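Sunday, January 6, 2019

The Great Toy Shelf Clear-Out, Part Two (Blocks!)

So the tree is down, the last of the fudge is gone, and I have spent most of this weekend on my knees in front of the toy shelf. If you read part one back in November you'll remember I got as far as the jigsaw puzzles, got grumpy, and went to make soup. Well, I'm back at it, and this time I did the bit I'd been putting off, which was the blocks.

We have a ridiculous number of blocks. Some of them came from my sister, some from the church sale, and a big bag came from my neighbor Shireen Potgieter when her boys got too old for them (she left it on our porch with a note that said NO RETURNS). Over a few years it all got poured into the same two bins. Wood ones, foam ones, the snap-together kind, dominoes, half a marble run. My daughter would tip out the whole lot, play with four of them, and wander off. Then I'd shovel everything back in with a dustpan. That was our system!

The ones I really wanted to rescue were the shape-sorter blocks. They're my favorites and they always have been. I had something similar as a kid, a big wobbly cube with holes in it, and I can still remember how cross I got trying to jam the star in the wrong way around. My daughter has the same temper about it, bless her. She'll turn a star a tiny bit, push, turn it back, push harder, and then look at me like I've personally rigged the box.

Anyway, I'd read a post on a parenting site about putting out fewer toys at once, and the writer had this line about laying everything flat before you decide what stays. I grumbled at that (who has the floor space?) but I tried it, and I have to admit it's a good trick. When things are in a bin you only see the top layer. When they're spread out you can see what you've got, and you can see what goes with what. I'm doing it with the kitchen drawers next, and the thought of that is already making me tired.

I got the idea of using a board from the same post. Blocks on carpet disappear, especially with a dog in the house, and blocks on our dining table pick up every crumb from breakfast. On a nice plain pale wood surface the colors just sing. 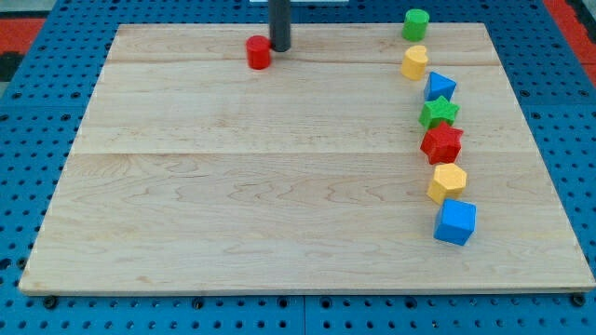
Stars, a heart, a hexagon and friends, all out on the maple board.

I love that yellow heart so much. It has no business being in a shape sorter, it's such a soft, silly little shape next to a cube, and yet it's the one every kid picks up first. When Arnulfo Chávez's twins came over before Christmas they fought over ours for a solid ten minutes, and neither of them even wanted to post it through the hole. They just wanted to hold it.

The two stars are a funny pair, too. I am very fond of a red star. The green one is more of a supporting player, but put it next to the red and suddenly you've got a game going, because little kids like to work out that things can be the same shape and still be different. We've been doing that a lot lately. I say "find me a star" and then "find me something green" and then wait to see whether she goes back to the same block or picks the cylinder. She thinks it's hilarious when I get it wrong on purpose.

Okay, so what did I do with everything once it was laid out? I'll tell you, but I warn you it isn't fancy.

The foam blocks went. All of them. They had teeth marks and they smelled like a swimming pool, and I don't want to talk about it. The snap-together ones went into a lidded tub on the top shelf, where I can reach and she can't, so they only come down when one of us is going to sit and build with her. The dominoes got their own tin. The marble run is in the garage waiting for me to find out if the other half of it is still at my sister's house (Jen, if you're reading this, check under the stairs).

And the shape blocks got the best spot, down low, in a shallow basket by the window. Shallow is the important part! I had them in a deep one for a year and she never touched them. I moved them on Friday night, and on Saturday morning she'd pulled the basket into the middle of the room before I'd even made coffee.

I gave the wooden ones a wipe while I was at it, just a damp cloth with a drop of dish soap, and then dried them straight away with a towel. My mother-in-law swears by vinegar and I've used it before, but then the whole room smells like a salad. I wouldn't soak painted blocks either. I did that once with a set of alphabet ones and the paint came up in little bubbles on the letter Q, and then of course on all the others.

One thing I haven't solved is where the sorter box itself should live. It's bulky, it doesn't stack with anything, and the lid has a habit of popping off and rolling under the couch. For now it's sitting on top of the bookcase looking smug. Pichit Kongkaew left a comment on part one saying his family gave up on the box completely and cut holes in a shoebox, which they swap out when it falls apart. I might steal that. A cardboard one could have just the shapes she's working on, too, and I could leave out the hexagon until she's ready for it – that one makes her furious.

I also filled a whole bag for the donation place and another for the trash, and there is now an actual empty shelf in the playroom. It won't last. My husband has already put a stack of magazines on it "just for now" and I'm trying to be a grown-up about that.

Next time I'll be tackling the dress-up box, which has a smell of its own and at least one tiara with no jewels left. If you've got a clever way of storing capes I would love to hear it, because hooks haven't worked for us – she swings on them. Leave me a comment, and Shireen, I mean this kindly, please don't bring any more bags over until spring.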